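Killach House Residents' and Friends' Group
Minutes of the meeting held on 9th January in the downstairs sitting room

Welcome and apologies
The chair wished everyone a happy new year and thanked those who had come out in such bitter weather. Apologies had come from two of our regulars, both down with the same cold, and we send them our love and a quick recovery. The minutes of the last meeting were agreed, once the spelling of Oyelaran Road had been put right.

Guest bedrooms and bedding
This took up most of the evening, as we rather thought it might! It was reported that the beds upstairs are now in use most weekends by visiting families, and that we still have no settled way of making them up. Some of us like everything tucked in tightly and plain, others feel that a visitor who has travelled a long way would sooner find a bit of colour and a heap of covers to choose from. After a good deal of friendly talk the second view carried the day.

It was agreed that each bed should have a fitted sheet, a blanket over it, and the thicker covers left at the back where people can pull them up if the night turns cold. A folded towel is to be put on top of the blanket, so that guests needn't go hunting in the airing cupboard.

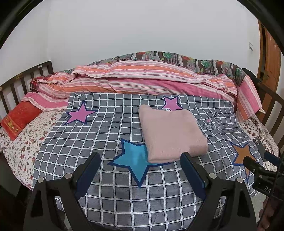 Nothing has to match. Florals, stripes, checks and stars are all welcome together, and the meeting was quite firm that good bedding should not be turned away for being too bright. One member did ask whether the pillows might at least be kept at the headboard end — this was thought sensible, and carried.

Laundry
The Zokgate laundry has put its prices up again, and our bill for the autumn came to £109. We talked over doing the towels ourselves and sending out only the quilts and duvet covers, which are such a struggle to dry indoors at this time of year. It was decided to try this until Easter and see how we get on.

Money
The Wistora fund stands at around £2,000. It was agreed to spend a little of it on 4 new mattress covers, and to keep the rest by for the summer visitors in July, when we shall be glad of it.

Any other business
The landing light is flickering again and will be looked at. Warm thanks were given for the ginger cake. Spare blankets may be left in the hall at any time, washed and labelled, please.

The meeting closed at half past eight. The date of the next one will be put up on the board in the porch.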